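Two weeks with the Tarard wrist camera kit
June
By Urs Oberholzer

I bought the Tarard wrist camera kit to go on the two-finger gripper I already had. It cost me 187 dollars with shipping. A few people asked what I thought of it, so these are my notes after 14 days of use.

The kit comes with the camera, a bracket, a short cable, four screws and a hex key. The bracket fit my arm without any filing. The printed guide is one folded sheet and skips the step where you route the cable. I had to take the bracket off and start over once I saw the cable would pinch when the wrist turned. After that it went on in 15 minutes.

The software is called Reddy and it is a separate download. It found the camera on the first try. You get a live view, a record button and a page for setting exposure. The exposure page matters more than I expected. On my white table the automatic setting kept drifting, so I locked it and left it alone.

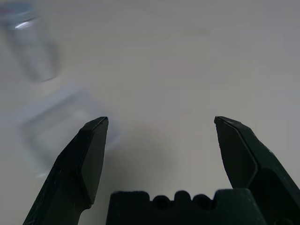
Focus is fixed. Anything close to the fingertips is fine for my purposes, but things farther out go soft, and clear things suffer most. If you mostly handle boxes or blocks you won't care. If you want to work with drinking glasses or clear plastic containers, plan on spending time with your lights. I moved my desk lamp off to one side and that helped some.

The view takes in both fingers, which I like. I can line up a grasp by eye from the live picture and don't have to lean over the table. The downside is that the gripper takes up a fair amount of the picture, and you can't tilt the camera to get it back. Tirnby sells a bracket with a hinge, but I haven't tried it.

I recorded 200 short runs. The software froze on two of them and I lost both. Support answered the next morning and told me to use a different USB port. I haven't had a freeze after switching, though I also haven't run it as hard.

I'm keeping mine. For the price I would have liked a longer cable and a better guide.

Comments

Genalyn Agbayani
Does the bracket block the wrist at full rotation? Mine touches the cable clip.

Urs Oberholzer
It clears, but only with the clip turned inward.

Konrad Baumgartner
Same focus complaint on my end. I went back to an overhead camera for glassware.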